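A Day at the Eltside Social Media Fair

Two halls, 79 stands and one very long line for coffee. I got to Eltside a little before nine on a gray February morning and I'm still sorting through my notes.
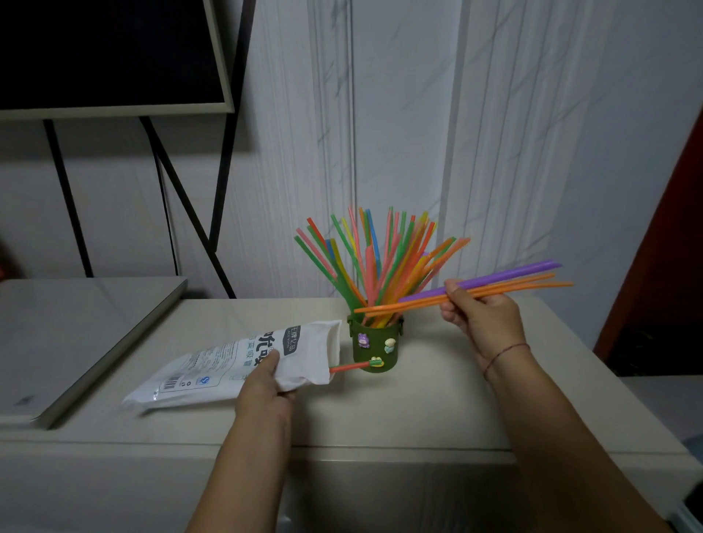

I had come mostly for the talks, so I skipped the first hall and went straight upstairs, where Nazar Ivanyshyn was already speaking about what happens to a small brand page when the person who runs it goes on vacation. He had gone through the pages of local shops, mostly bakeries and bike repair places, and looked at how people reacted to a gap in posting. Mostly they didn't. A bakery he followed went quiet for 3 weeks and came back with a photo of its opening hours, and that became its most shared post of the year. I loved this talk. He had very few slides and he let people interrupt him, and they did, a lot. Someone who manages a furniture store account argued with him for a good five minutes about whether quiet hurts your reach, and I think she won at least part of it.

After that I went down to see Wallico, a company I'd only known by name. They make a tool that pulls comments from all your accounts into a single inbox. I've tried a few of those and they usually drown me, but this one groups comments by what the person seems to want (a price, a complaint, just saying hi) and you can fix the groups yourself by dragging. Volkan Taşdemir gave me the demo, and when I asked to see it handle sarcasm he laughed and typed in a few lines of his own. It got two of them wrong. He left them up on the screen while we talked, and I liked him for that.

Teloveck was across the aisle with a much bigger stand and a much louder video. Scheduling, reports, the usual. The reports do look great, though, and you can send a client a single page with no log-in, which my clients would thank me for. I signed up for the trial on my phone standing right there.

Lunch was a cheese sandwich on the stairs. Get there before noon if you want anything hot!

The session I'd circled in the program was the afternoon panel on whether follower counts still mean anything, with Anselmo Castaño, Oğuzhan Aydoğan and Güven Gezer. Castaño runs accounts for music venues and said he stopped putting follower numbers in his monthly reports last year. Only one client asked where they'd gone. Aydoğan wasn't having it. His point was that a number everyone understands is worth keeping even if it's a bad one, because it gets you into the room to talk about the better ones. Gezer mostly wanted to talk about private groups and messages, where he thinks the real recommending happens and where none of our tools can see a thing. The panel ran 20 minutes over and hardly a chair emptied. I wrote down so much that I can't read half of it.

Then there was a hands-on workshop in the Crenshaw room, which is small and warm and has terrible signal, so a class on live posting was maybe an odd fit for it. We worked in pairs. My partner looks after the page for a town swimming pool and has strong opinions about captions. We had to rewrite the same announcement for four different networks, and she kept cutting my words until the shortest was just five of them. It was better. I'm going to try her way for a month on the garden center account and see how it does.

I missed the talk on paid ads and the one on customer service by message, both of which clashed with the panel. The program says the slides will go up on the Eltside site, and I'll add a link when they do.

Getting there is easy, with the bus stopping right outside the main doors. Bring a charger and a water bottle, and wear layers, as the downstairs hall is freezing.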